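**Returns desk getting a robot arm. What happens to us?**

**juver_returns** wrote:

Hello all. I work at the returns desk of a warehouse which sells toys and small home things online. We are a team of seven on the day shift. In July our company bought one arm from a firm called Stavoten, and now they tell us it will do the first sorting of all soft items. The manager says that no one will lose the job, but the hours "will be looked at again". I would like to hear from people who already have such a machine beside them. What did it change in your day? I don't ask about the technical side, I ask about the people.

**Ngọc Võ** wrote:

I can answer for my place. We also handle returns, and we have had two cells running for over a year. The hours did not go down for the permanent staff. What went down was agency work before the holidays, and I think we should say this openly, for they are also people and they needed those weeks.

For us who stayed, the work became quieter. Before, I opened a parcel, checked it, wrote the reason, put it in the right bin and talked with my neighbour at the same time. Now the easy parcels go to the arm and I get only the strange ones: missing parts, wrong item in the box, smell of smoke. Each one needs thinking. After four hours my head is more tired than my hands.

**packing_bench_50** wrote:

Sorry but I see it differently. My hands were finished after nine years of lifting totes. If a machine takes the easy parcels, let it take them. I don't miss them for one minute.

**juver_returns** wrote:

Thank you both. Ngọc, did they change your targets? This is what worries the older colleagues most. Our target today is 153 items in a shift.

**Ngọc Võ** wrote:

They kept the old number for the first two months. It was not fair, as the easy items were inside that number. We wrote down every parcel for two weeks, with the minutes, and brought the paper to the office. After that they made a separate target for difficult items. My advice is to begin writing before the arm starts, so you have something to compare.

**drovemura_nights** wrote:

I don't believe in the paper. At our site we also made such a list and the answer was "thank you, very useful". The target stayed. Only when three people asked to move to another department did they listen. Maybe your office is kinder than ours.

Also be careful with the screen. Our cell shows a counter to everybody who walks past. One evening it said 613 and a supervisor asked why the bench beside it was so far behind. The bench beside it was doing broken lamps!

**Sơn Đinh** wrote:

I am on the other side of this, I set up the picking and I train the people who look after it. Please don't be angry with me :)

Drovemura, that counter can be turned off. It is a setting for the maintenance person and it doesn't belong in the corridor. I switch it off on every site, and only once a manager asked me to put it back.

To the first question: soft items are a slow subject and your colleagues will be needed more than the brochure says. A box has flat sides and the arm is happy. A plush toy bends, it has loose parts, and each one comes back in a different shape. I add one picture from our gripper, so you can see the kind of work.
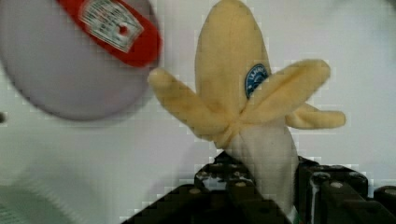 Soft toys need somebody who decides where they may be held, and in my experience this person should come from the returns desk and not from the office. I have seen plans where the arm simply takes the middle of everything. With a banana like this one, the middle is where the peel flaps come together, and the cloth there is already creased and folded. Held low on the white body, it leaves the flaps free, and also the small blue sticker on the yellow part, so a person or a second camera can look at them. An engineer looks at the toy and sees a shape. A returns clerk knows which seam opens first and which label customers pull off. We put this knowledge into a list for each product family, and the person who writes the list should be paid for it as a skilled task. At my last site it was one grade higher.

**packing_bench_50** wrote:

Paid one grade higher, yes, I would also like to write a list then. Who gets chosen for that? Here it would be the friend of the team leader.

**Sơn Đinh** wrote:

It is a fair point. At that site people put their names forward and did a short trial on the bench, two hours each, with me and one person from the shift. It was not perfect. One good colleague did not apply, she thought her written English was too weak, and I am still sorry that I did not ask her directly. The list is mostly ticks and short words.

**juver_returns** wrote:

This I did not know, that the clerks can write such a list. Our training plan has one morning for "safety and stopping the machine" and nothing more. I will ask about the list and the grade before they fix the hours. And I begin my paper with the minutes today.

**drovemura_nights** wrote:

Ask for the answer by e-mail, not in the canteen.

**Ngọc Võ** wrote:

I agree with Drovemura on this one. And please come back and tell us what they said about the target.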